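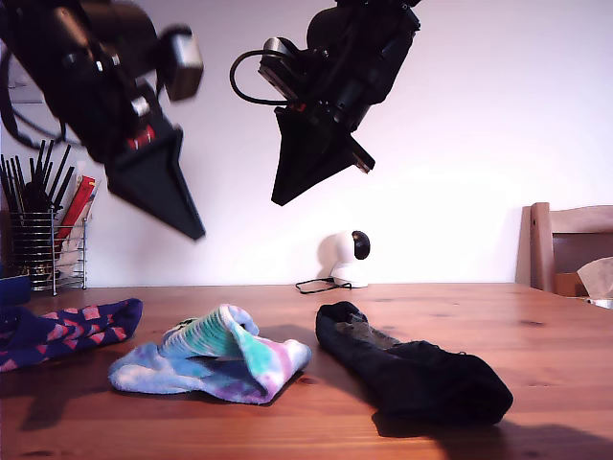

Why do households stop keeping a written record of what they cook? In our sample the most common cause was a change in who did the shopping.

### 4.2 Drop-out from the meal diary

The diary ran from January to April in the Prundalum district. We mailed 500 booklets, each with one page per day and a pencil clipped inside the cover. Households were asked to write down the main hot meal, who cooked it, and what was left over. No payment was offered until the booklet came back.

Most drop-outs happened early. Of the households that quit, 43 percent made their last entry in the first two weeks. A second, smaller group stopped at the school break, when meals moved to the homes of grandparents and the booklet stayed behind. Entries made after 9 p.m. were shorter and more often left out the leftovers line.

Figure 1. Table and utensil holder.

Follow-up calls were made by Sânziana Surdu and Valdir Barros, using the same short script for every household. When the person who shopped for food changed, the diary usually passed to no one. One respondent said she had kept writing until her son took over the trips to the market, and after that she "didn't know what was in the house until it was on the plate." Cieślak and Sowa report a similar pattern in their Fumonberg survey, although their diaries covered weekends only.

Household size had little bearing on drop-out once the age of the main cook was taken into account. Homes with a cook over 60 returned more complete booklets, and they also wrote more in the margins. We coded these margin notes separately (see Section 5). They mostly concern prices, spoiled milk, and visitors.

Two limits apply to these results. The calls reached up to 80 of the households that quit, and those without a listed phone number are missing from this part of the study. The booklet also assumed one main hot meal per day, which did not suit homes where people worked different shifts. Several of these households crossed out the heading and wrote two meals on the same page. We kept both entries and counted the day as complete.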